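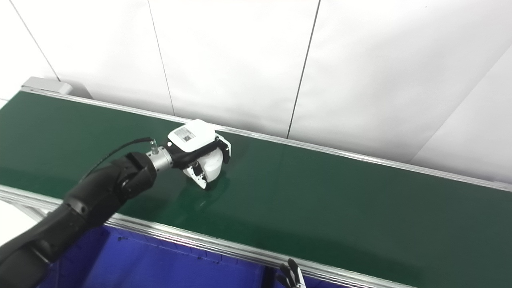

Fig. 1. White item, dark green belt.

Week two - Belt conveyors: the bits, the belt, the rails

Bring a tape measure and a pencil to the lab half. Closed shoes. No scarves, no lanyards, sleeves above the elbow or buttoned tight. Same rules as the packing unit, I will send people home.

Reading before class: Ruchti handout, belts section only. Skip the part on chain, we get to that in June if we get to it at all.

What we cover today
Belt and surface
End housings and what sits in them
Side rails
Tracking (most of the hour)
Short calculation, worked on the board

Belt surface. Smooth, rough, cleated. Smooth wipes down fast and is fine on the flat. Rough for inclines, boxes stay put, but it holds dirt. Cleated if it's steep or the product rolls. Color matters more than people think - you want the product to stand out from the belt. Pale goods on a dark belt are easy, a person at the side spots them out of the corner of an eye. Dark green under white is about as good a contrast as you need. Pale goods on a pale belt, expect misses late in the shift. Ask anyone from the Clemham visit.

Glare. Overhead lamps show up on a smooth belt as streaks. Stand where the picker stands and look. If you can see the lamp in the belt, so can they. Move the lamp or move the person. Dimming everything is the wrong fix.

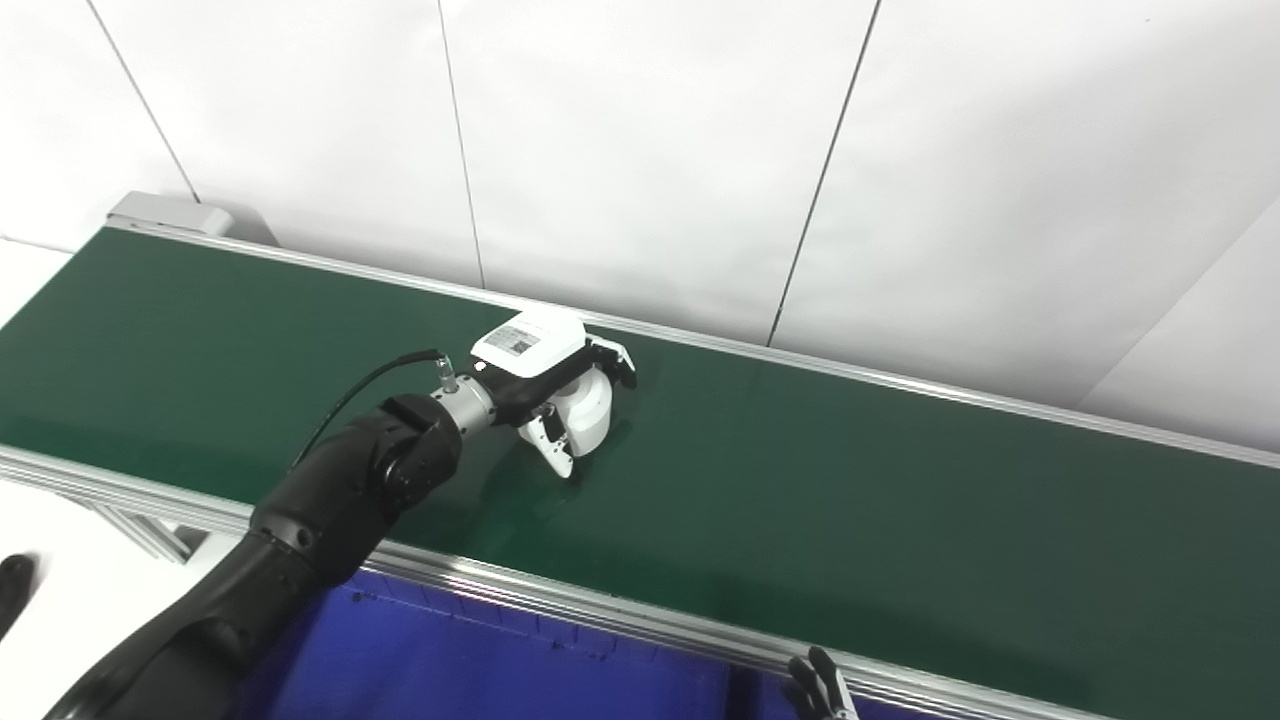 Zlata Shevchuk, Packing and Handling, evening group
Updated 8 April 2023

Frame. Start from the floor and go up. Legs, then rails, then belt. If the legs are off nothing above them will be right, and you'll spend an hour chasing a belt that was never the problem. Level across first, then along. Aluminum rail is light and easy to bolt to, you can hang a guide or a bin bracket on it later without drilling. The near rail on the one we're using is the thicker of the pair. End housing is gray metal with a rounded top, so the belt turns out of sight and fingers stay out of the turn. Keep it that way, covers stay on while there's power.

Rollers. Drive roller pulls, tail roller returns. Drive usually goes at the discharge end so the loaded side is pulled tight. Anselmo Calvo's group had it backwards in the last write-up, diagram and all, please check yours.

Tension. Just enough that the belt doesn't slip at full load. Over-tight wears the bearings and you won't notice untill they squeal. Take up the same on both sides, a quarter turn each, then let it run before you touch it again.

Tracking. Learn this bit, it's on the test.
Belt walks toward the end of the roller it meets first.
Adjust the tail roller, leave the drive alone if you can.
Small change, wait, look again. Several full turns of the belt at least.
Check empty, then check loaded. A belt that tracks well empty can still wander with boxes down one side.
Clean the rollers before you adjust anything. Built-up tape glue on a roller will steer a belt all by itself. Ernon site had this for weeks.

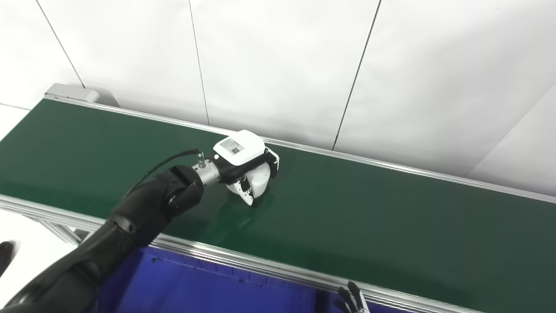
Checking a belt by eye takes practice and a fixed place to look from. Pick your spot, stay in it, and watch the gap between belt edge and rail. Use the far rail, it's a thin bright strip and any change in the gap beside it is easy to pick up. The near rail is wider and you tend to be looking down on it, so your eye gets fooled. A plain background helps too, white panels behind the line are ideal, but don't line anything up with the seams, some of them slant from where you stand and you'll talk yourself into a lean that isnt there. Pencil tick on the rail, tick on the belt edge, note both.

Worked calc
Belt speed 20 feet per minute. Items at 2 foot spacing, front edge to front edge. How many items a minute go past one picker?
20 divided by 2 = 10 a minute.
Now product takes a picker almost 42 seconds per 10 items. Does one person keep up? Yes, with time left over. Do it again with the spacing cut in half and show the step.

Homework
Redo the calc for a belt at 100 feet per minute, same spacing.
Sketch a belt from the side, label drive, tail, rails, legs, direction of travel. Arrow please.
One paragraph on the Grastmont layout, where would you stand the picker and where would you put the lamp.

Hand in on paper, name on every sheet. Next week transfers and curves.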